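Reporting & Writing > Crime and Courts > Student Edition

Chapter 7
The Police Log and What Comes After It

The first story I ever wrote from a police log was 86 words long, and I got the street wrong. A bicycle had been taken from a porch on Eda Street, the log said, and I typed "Eda Lane," where a retired couple then spent the better part of a morning taking phone calls from friends who wanted to know if they were all right. They were very nice about it. My editor, Angharad Trevor, was a little less nice, and she made me walk both streets, end to end, before she let me write the correction. I have never mixed them up again, and I've lived in other cities for most of my life since.

I start with that bicycle so that you'll know what sort of chapter you are in for. Chapter 6 dealt with the big breaking story, the kind where you arrive and there is tape across the road and people are crying. Most of you won't cover many of those in your first year. You will read the log, though, every morning you are on shift, and you'll probably read it with a cup of something next to you and one eye on the clock, and it will look like a long list of barking dogs.

A police log (some departments call it a blotter, some a daily bulletin, and in one place I worked it was just called "the sheets") is the record of calls that came in and what officers did about them. It isn't a record of what happened. Please read that sentence a second time. If the log says "burglary," it means somebody called and said burglary, or an officer heard the story and picked burglary from a menu of codes. The caller may have been mistaken. The code may be changed two days later, when it comes out that a cousin had a key. Your story has to be written so that it is still true after the cousin turns up.

This is why we write "police are investigating a report of a break-in" and leave "thieves broke in" for a day when we know more. I understand that the second version is livelier. I have a drawer full of lively sentences I was glad to have taken out of the paper in time.

Learning to read the codes

Every department has its own shorthand, and you'll need to ask about it. Don't guess. When Nest Morgan took over the morning shift at the Dollville paper, she went through a full season of old logs, 1,432 entries in all, with a pencil and a stack of index cards, and wrote down every abbreviation she couldn't explain. Then she took the cards to the records desk and asked. The clerk there, Anju Bajpai, had been waiting years for a reporter to ask, and went through the whole stack with her, including two codes that the officers themselves used in different ways.

I love this story, and I tell it every term — partly for the pencil, and partly for what came of it. In November of the same year Nest noticed that one of those slippery codes, a catch-all for "property, other," was turning up again and again on the same few blocks. Taken one at a time the entries were nothing much: a missing package, a side gate left open, a garden hose gone. Put on a map they made a line along the back of the Targate apartments, where the alley lights had been out since summer. She had her story, and it was about a landlord and a light bulb, and it began with a hose.

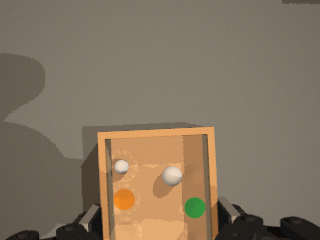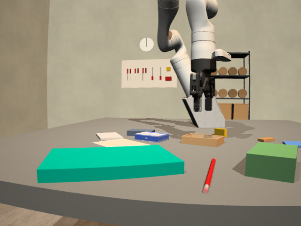
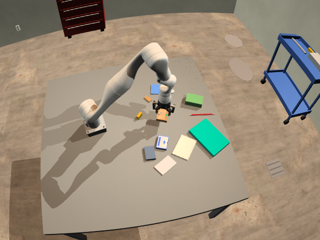
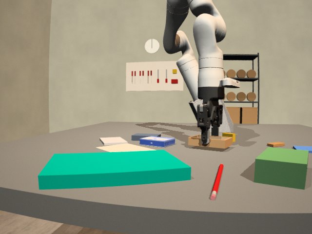 You can do this sort of work too, and you don't need anything fancy for it. A notebook will do, or a spreadsheet if you're comfortable with one. Write down the date, the block, the code and the outcome, and keep at it on the dull days, when you would rather be doing nearly anything else. The dull days are what you'll compare the strange ones to.

The people in the log

Now to the part of the job that keeps me up at night, even after all this time. Nearly every line in a police log has a person in it, and most of those people never asked to be in the news. A man whose mother has wandered off in her slippers is in the log. So is a teenager who had a very bad evening, and so is a woman whose neighbor calls in a complaint each time she has company. The log is public in many places, and in many places you are allowed to print what it says. Being allowed is the beginning of the conversation with your editor, and you should expect that conversation to take a while.

Start with names. An arrest is not a charge, and a charge is not a conviction. If you name a person who has been arrested, you take on the job of following that case until it ends, and printing how it ended, in a spot where readers can find it. Lleucu Samuel, who edited this book's first edition and whose notes I still lean on, kept a paper list taped inside a cupboard door of everyone her newsroom had named and not yet followed up. At its longest it had 190 names on it. She told me that reading that list was the most uncomfortable thing she did all week, and she read it out loud at the staff meeting anyway.

Then there are addresses. We usually give the block and leave off the house number, and in a small town even the block can be too much if there are only three houses on it. Ask yourself who could find this person's door from what you've written. If the call was about violence in the home, or about a stalker, or about a child, stop and talk to somebody before you write a word.

And be careful with funny ones! Every log has a few, and they get shared far and wide. I-hsuan Lui, whose column you'll read at the end of the chapter, once wrote up a call about a man shouting at a mailbox. It was charming, and readers adored it. The man's sister wrote to her the week after. I won't spoil the column, but I'd like you to read it before you try the exercises.

Before you go on

In the pages that follow you'll find a sample log from one night shift, with the codes left in. Read it through once without taking notes. Then go back and mark the entries you would call about, and next to each one, write the first question you'd ask and whom you'd ask it of. We'll be turning one of those entries into a brief of roughly 200 words in the next section, and it helps a good deal if you've already chosen your own.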